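Updated 9 June 2023: calibration section expanded, storage section shortened.

# Trondari click torque wrench, two to 25 Nm

The Trondari is a small click-type torque wrench with a quarter-inch square drive, sold mainly to people who work on bicycles. It comes with a set of bits, a short extension and a calibration slip. I bought mine at full price in November to replace a beam wrench that I could no longer read in poor light, and it has done all of my stem, seatpost and brake work since.

## Range and scale

The range covers nearly every fastener on a bike apart from bottom brackets, cassette lockrings and some crank bolts. Those need a larger wrench, and I use an old half-inch Worku for them.

The scale is a conventional micrometer arrangement. A main scale is engraved on the barrel, and the finer divisions are on the thimble. You pull the lock collar down, turn the grip until the zero on the thimble meets the line you want, and let the collar back up. The engraving is filled with white paint and is legible at arm's length. The line on the barrel is slightly thicker than the gap between two marks on the thimble, so settings below 4 Nm depend on which side of the line you read. Pick one side and stay with it.

There is no scale in inch-pounds. Anyone working from older American service manuals will need to convert.

## Mechanism

The ratchet head has a fine tooth pitch and a reversing lever that is stiff enough to stay where it is put. The wrench only measures clockwise. The manual says so in one line near the back, and it should be on the first page, since left pedals are threaded the other way and new owners will try it.

The click is clear above 5 Nm. Below that it is weak, more of a small shift in the handle than a sound. On a stem faceplate at 4 Nm I have to pay attention to feel it, and with thick gloves on I miss it. This is common to click wrenches at the bottom of their range, and the maker's own instructions suggest cycling the wrench a few times at a middle setting before going low. Doing so helps. The first click after a week of storage reads high, the second less so, and from the third on the results settle.

The drive square holds bits firmly. The spring ball is strong enough that changing a bit one-handed is not practical.

## Bits

The supplied bits are hex in the common metric sizes plus Torx T25 and T30. They are plain steel with a black finish. The finish wore off the corners of the 5 mm bit within a month, which has had no effect on fit. I measured the hex bits across the flats and all of them were slightly under nominal, as they should be. The T25 is the weak one. It is a little short, and on rotor bolts the head of the wrench comes close enough to the spokes that I use the extension every time.

## Storage

Trondari ships the wrench loose in a cardboard sleeve. I keep mine with the rest of the small tools in a black fabric tool roll with orange trim, which is a better arrangement for anyone who moves between a workshop and a car. Fabric offers little protection against a drop, and a dropped torque wrench should be checked before it is trusted again. If yours is going to live in a trunk, a hard case makes more sense.
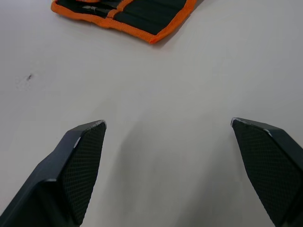 ## Calibration

The slip in the package lists readings at three points, all within four percent. I wanted something independent, so I clamped the drive square in a vise with the handle level, hung a known mass from the center of the grip, and moved it outward until the wrench clicked. The angle between the handle and the hanging line needs to be 90 degrees, and the weight of the wrench itself has to be accounted for. I found the balance point on the edge of a ruler and added that moment to the result.

At 10 Nm, the average of repeated pulls came out two percent high. At 5 Nm it was three percent high. Close to the top of the range I could see no error larger than the uncertainty in my own setup.

I ran the same test after 1000 clicks, done over several evenings at a middle setting. The figure at 10 Nm had dropped slightly and was nearer to correct. The figure at 5 Nm had not moved. I take this as the spring and the contact faces bedding in, and would expect it to stay there for a good while.

Always wind the wrench back to its lowest setting before putting it away. Do not go below the lowest mark. The thimble will allow it, and the internal parts can lose their alignment.

## Against the Ruken preset

The obvious alternative is the Ruken preset driver, a T-handle that clicks over at one of a few fixed values. The two differ in a way that matters on lightweight parts. The Ruken releases at its set value and will not transmit more torque however hard you turn it. The Trondari clicks and then carries on, so a careless hand can go straight through the setting — and at low values, where the click is faint, this is easy to do.

The Ruken is quicker for handlebars and stems and needs no reading of scales. It is limited to its fixed values, and it cannot reach the torque needed for most brake caliper bolts or two-bolt crank arms. If I could own only one, it would be the Trondari. For a person who only adjusts cockpit parts, the Ruken is the better purchase.

The Stendard digital adapter is a third option. It fits between any ratchet and bit and beeps at the target. It adds length to the head, and the battery door on the one I borrowed had to be taped shut. 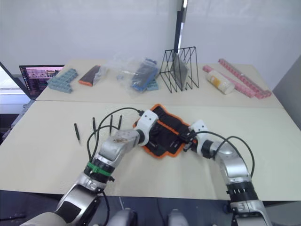

Marin Yordanov writes that the faint click at low settings improved on his wrench after he sent it in for service, and that the grease inside had been applied too heavily at the factory. He also recommends pulling slowly through the last part of the turn, with the hand centered on the grip.

I have not opened mine, and doing so voids the warranty. The point about hand position is correct. Choking up on the handle changes the reading on this design by a small but measurable amount, and the ring molded into the grip marks where the middle finger should sit.

## Rating

Accuracy: good. Click at low settings: fair. Bits: adequate, apart from the short T25. Manual: poor.

Spare ratchet heads are listed on the Trondari site but were out of stock at the time of writing.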